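会社案内

ブルモン整理舎について

ブルモン整理舎(Brurmont)は、住まいの水まわりの片付けと荷造りを専門にする小さな会社です。浴室、洗面所、洗濯まわり。家のなかでは面積の狭い場所ですが、引っ越しや改装のときにいちばん後まで物が残るのもここです。当社はその部分だけを請け負います。居間や台所の荷造りは、引っ越し会社やお客様ご自身にお任せしています。

始まりは、タイル店サバグ(Sabbagh)の一角に置いた受付机でした。浴室の改装を頼むお客様から、工事の前に中の物をどうしたらいいかと聞かれることが多く、店の手が空いている者が箱を持って伺っていたのが、いつのまにか別の仕事になりました。今はサバグから独立していますが、改装のお客様をご紹介いただく関係は続いています。

ご依頼の内容

ご依頼は大きく分けて、引っ越し前の荷造り、改装前の一時的な片付け、引っ越し後の荷ほどきの三種類です。件数では改装前の片付けが最も多く、次が荷ほどきです。荷造りだけのご依頼は六月に集中し、その時期は日程のご希望に添えないことがあります。早めにご相談ください。

改装前の片付けでは、浴槽や洗面台を動かす業者が入る前日までに、まわりの物をすべて別の部屋へ移します。タオル、洗剤、薬、掃除道具、洗濯かご、棚の中身。浴室の小物は形がまちまちで、濡れているものと乾いたものが混ざっています。そのまま一つの箱に入れると、紙の箱は底から傷みます。当社では水気のあるものを先に出して拭き、布類は最後にまとめます。

荷ほどきは順番が逆になります。最初に布類の箱を開け、タオルをその日から使える場所に掛けます。次に洗面台の下、それから棚です。箱は空いたものから畳み、壁際に寄せます。浴槽のそばに箱を残したまま夜を迎えると、入浴のときに困りますので、少なくとも浴槽の手前側はその日のうちに空けることにしています。

練習室

社員の研修は、プラディティッツ(Pradititz)地区の事務所に併設した練習室で行います。以前は現場で先輩の横について覚えるやり方でしたが、お客様の家で立ったまま説明を受けるのは時間がかかり、お客様にも落ち着かない思いをさせてしまいます。練習室には実際の家と同じように洗面台と置き型の浴槽を入れ、タオルや洗濯かごもひと通り揃えています。段ボール箱の置き方や、どの箱を先に開けるかは、ここで何度も試してから決めました。

浴槽は外側が深緑のものです。置き型の浴槽は縁にタオルを掛けたくなりますし、実際に掛けているお宅も多いので、練習でも掛けた状態から始めます。縁のタオルをいつ取るか、どこへ仮置きするかで、その後の動きがかなり変わります。

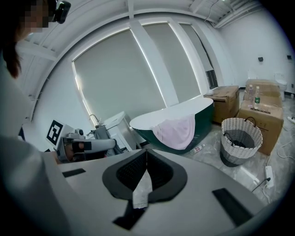

文:サミラ・ナスララ(Samira Nasrallah) 2023年9月2日更新

練習室を担当しているナスララです。このページの後半は私が書いています。

新しく入った人には、まず部屋にあるものを全部、三つの置き場所に分けてもらいます。すぐ使うもの、箱に入れるもの、お客様に聞くもの。迷ったら三つめに置きます。迷った時間の長さは見ていません。聞くものの山が大きくなるのは最初のうちは当たり前で、慣れてくると小さくなります。ただ、なくなることはありません。私も今でも毎回、何かしらお客様に聞いています。

小さなごみと紙くずは、箱詰めの前に集めます。丸めた紙一枚でも、棚の奥や浴槽の裏に入ると、あとで取り出すのに手間がかかります。床に落ちた小さな袋や包みも同じです。中身が残っていることがあるので、拾ったらまず表示を読み、空だとわかってから捨てます。読めないときは聞くもののほうへ回します。

洗濯かごは、よくある質問の一つです。中に衣類が入ったまま運んでよいかと聞かれますが、当社では中身を出してから運びます。編んだかごは見た目より力に弱く、持ち手のところから形が崩れます。中の衣類は袋に移し、かごは空のまま最後に積みます。編み目に糸が引っかかることもありますので、薄手のものは先に抜いておいてください。

洗面台のまわりでは、布が一枚掛かっていることがよくあります。手拭きなのか、掃除用なのか、見ただけではわかりません。練習室でも洗面台の横に布を一枚掛けてあり、研修のたびに誰かがタオルの箱に入れてしまいます。掃除用の布は掃除道具と一緒にする、というだけの決まりですが、身につくまでには時間がかかります。

蛇口は触りません。拭くのは構いませんが、動かしたり、上に物を掛けたりはしないでください。改装前のお宅では、業者が水を止める手順を決めています。

箱のこと

使っている段ボール箱は、トゥステムウッド(Tustemwood)という紙器の工場から仕入れています。以前はいろいろな店の箱を混ぜて使っていましたが、底の強さが揃わず、積むと傾きました。今は大きさを絞っています。洗面所まわりの小物は小さい箱、タオルと衣類は大きい箱です。大きい箱に瓶を入れると、持ち上げられない重さになります。

箱の側面には部屋の名前と、開ける順番を書きます。中身の一覧は書きません。一覧を作っていた時期もありましたが、お客様が読むのは部屋の名前だけで、あとは開けてご覧になります。書く時間を拭く時間に回したほうがよいという結論になりました。開ける順番の数字は、布類の箱が必ず一番です。

箱は窓のそばに積みすぎないようにします。窓の開け閉めができなくなると、浴室の湿気が抜けません。置いてもよいのは、窓の横の壁に沿ったところまでです。畳んだ箱は壁に立てかけるか、平らに重ねます。

料金とお申し込み

料金は時間ではなく、浴室と洗面所の数で決まります。見積もりは無料です。お電話でも承りますが、部屋の様子がわかる写真を送っていただくと早くお返事できます。片付けてから撮っていただく必要はありません。普段のままのほうが、必要な箱の数を読み違えずに済みます。

一回のご依頼でお使いいただける箱は40箱までです。超える場合は別にお見積もりします。水まわりだけで40箱になるお宅はめったにありませんが、洗濯室に季節の寝具をしまっている場合などは近い数になります。使い終わった箱は、作業から30日以内であれば無料で引き取ります。

これまでに伺ったお宅は401軒になりました。このうち100軒を超えるお客様が、荷造りと荷ほどきの両方をご依頼くださった方です。同じ担当者が両方に伺うと、どの箱に何を入れたかを覚えていますので、できるだけそのように組んでいます。

お断りしているもの

浴槽そのものの移動、洗面台の取り外し、配管に関わる作業はお受けしていません。サバグをはじめ、お付き合いのある業者をご紹介します。薬品類のうち、表示が読めなくなったものは運べません。お住まいの地域の回収方法をご確認ください。

練習室の見学について

ご依頼を検討中の方は、練習室をご覧いただけます。研修のない日に限りますので、事前にご連絡ください。靴は脱いでお上がりください。小さなお子様をお連れの場合は、箱の積んである側には近づかないようお願いします。駐車場は事務所の裏手で、入口は一方通行の通りの側にあります。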